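3.2 Table layout and bottle handling

The clearing task was run on a wooden table with a square red surface laid over most of its top. Bottles not in use were kept on the bare wood to the right of the red area, so that each trial began with an unobstructed working zone. The set mixed clear water bottles with household and condiment bottles - a spray or squeeze type and a sauce bottle among them - which differ in stiffness and in the shape of the neck.

Each bottle was brought onto the red surface, reoriented, and returned to the side strip. Trials were grouped into 2 blocks. Of 361 trials recorded in August, 231 were kept for analysis; the remainder were dropped for incomplete timing records.
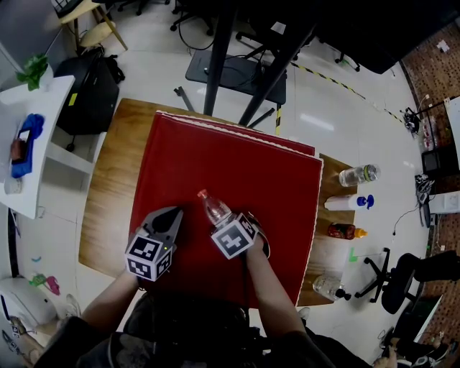
Figure 2. Handling of a small water bottle with an orange-red cap over the red surface.

Bottles lying on their sides were treated as a separate starting condition from upright ones. A horizontal bottle can roll when touched off its midline, and the approach has to be corrected before the grasp is closed. Thin-walled water bottles also deform under light pressure - we therefore scored a grasp as stable only if the bottle kept its orientation during transfer. Cap color was not used as a factor. The order of the side strip was changed between blocks, following the Hulden layout protocol.

Print this page | E-mail this article

Comments (2)

plandier_lab: Were the water bottles full or empty? Section 3.2 does not say, and it matters for the rolling condition.

Reader: Please add the table dimensions in the next version.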